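October 21, 2024
Notebook, water and stool bench, Jastport lab

Started the day with the samples from the north side of town. The clinic sent 19 stool specimens in transport medium, all from patients with vomiting and watery diarrhea, most of them also with fever. The courier box came with the temperature logger still running and the curve looks good. One tube had a label which I could not read, so I put it apart and phoned the clinic. They will send the correct form tomorrow. Until then it stays in the fridge, on the upper shelf, left side. Please do not discard it.

Plated everything on the usual three agars before lunch. I also put enrichment broth for each one, because last week we got two positives only from the broth. Incubator B was one degree too warm when I opened it. I corrected the set point and wrote it on the door sheet. If it drifts again we must call Briline, the service contract is valid until November.

Rapid test for rotavirus: used the Tarnex strips, new lot. Both controls were fine. The lines on the positive control are weaker than with the old lot, but inside the limit which the leaflet gives. I kept the used control strips in a bag in case somebody wants to compare. 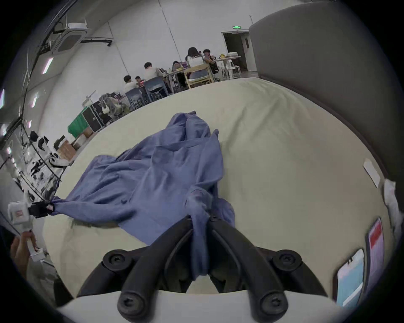
A note was left on my bench in the afternoon, asking if we should not read the strips at ten minutes and again at fifteen, as it was done in the summer. The answer is in the procedure, page 4: only ten minutes. At fifteen a faint line can come also on a negative sample, and in the summer this gave us repeats for no use. But I understand the question, with this new lot a weak line is easy to miss. My proposal is that two people read each strip at ten minutes, without speaking, and write the result separately. I tried to do this today with the colleague from serology and we agreed on all strips except one. That one I will repeat from the original tube.

Water samples. Sasaki ward has now 3 sampling points: the pump house, the school tap and the public tap near the market. Free chlorine was good at the pump house, low at the school, and at the market I could not measure any. I did the market sample again with a fresh reagent tablet and the result is the same. Filtered 900 ml in total over the three points for coliforms, membranes are on plates since 15:20. Batch number 2329 for the membranes, I write it here because the box is nearly empty and the number is only on the box.

I informed the district office by phone of the zero chlorine and did not wait for the plates. They asked for it also in writing, so I sent the short form.
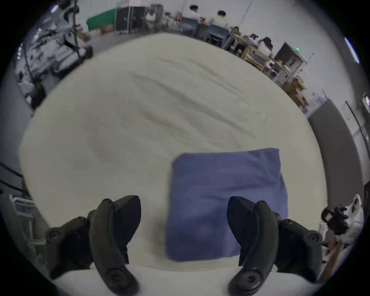 The district office wrote back before I left: please do not use the word "contaminated" until the counts are ready, the families near the market are already afraid and they have been told to boil the water anyway. I agree with this. In my form I had written "not protected", and I will keep this wording in the report too.

To do tomorrow morning:
Read the plates at 18 hours and again at 24.
Subculture from the broths, also those where the plate looks negative.
Repeat the one strip.
Check incubator B before opening anything else.
Order membranes and chlorine tablets.

The autoclave is loaded but not started, the door seal looked dry to me and I want a second opinion on it.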